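Plorham Housewares Tells Shoppers to Think Twice About Countertop Display Racks

New buying notes ask whether another wire stand will really clear the table

FUKEMHAM, June 1, 2023 – Plorham Housewares, which sells storage goods through its own stores and by mail, today released a set of buying notes on wire display stands, the upright racks with rings of spokes that shops use for earrings, key chains and tags, and that more and more people now bring home.

The company sells these stands. It also takes a fair number of them back, and the notes were written with the returns desk in mind.

"Every spring we get told that a new rack will sort out the craft table," said Rosario Monti, who buys storage goods for Plorham. "I have my doubts. Most of the people who write to us already own enough storage. They want somewhere to put it, and a tall stand takes up room that a shallow drawer would have left alone."

In April, Plorham asked 200 customers who had bought a display stand whether they were still using it for the purpose they bought it for. Of those who replied, 40 said they were. Plorham does not claim the survey proves much. The customers were picked from a mailing list, and people with a complaint tend to answer first. It was still enough to make the company rewrite its product pages, several of which had promised "an end to clutter."

The notes run to 3 pages and stay close to practical matters. Measure the height of the shelf above the table before you order, and leave room for a hand over the top tier. Hang the heavy pieces low. Load the spokes in pairs on opposite sides, or the stand will lean toward whichever side was filled first. Keep long chains off the upper ring, where they tangle with whatever hangs on the lower one.

They are also cool on the subject of stands that spin. A spinning stand is pleasant to use in a shop, where somebody straightens it every evening. At home it tends to end up against a wall with the back half out of reach, and Plorham suggests a plain fixed stand for most tables.

Surfaces get a section of their own. A thin wire base can mark soft wood if it is dragged, and a smooth tabletop lets it slide. Plorham recommends working on a sheet of foam board, cut a little smaller than the table so the edges stay free for elbows and tools. The board will scuff and pick up gray marks, and the notes advise living with that. Felt pads, which the company used to include in the box, came off too easily and have been dropped.
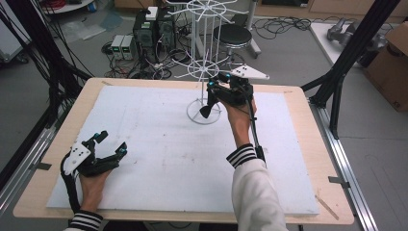

Should a two-tier stand be loaded from the top or the bottom?

From the bottom. Fill the lower ring first with the heavier items, then move to the upper ring, and turn the stand by its pole so you aren't reaching across pieces that are already hung.

Bożena Rutkowska, who runs the Goklow store, said she was not sure the notes would change many minds. "People like how a stand looks when it's full," she said. "Fine. But ask to see it empty too, because that's how it will look for the first month. If you don't like it then, buy the tray."

Plorham has also ended its "Rack of the Month" promotion and will not replace it. The Dal Bello range of flat trays stays in the catalog at its present price. Customers who bought a stand under the old product description may return it, used or unused, to any Plorham store with the receipt.

Printed copies of the buying notes are free at store counters. To have one mailed, write to Plorham Housewares, P.O. Box 3679, Fukemham.

Press contact: Rosario Monti, Plorham Housewares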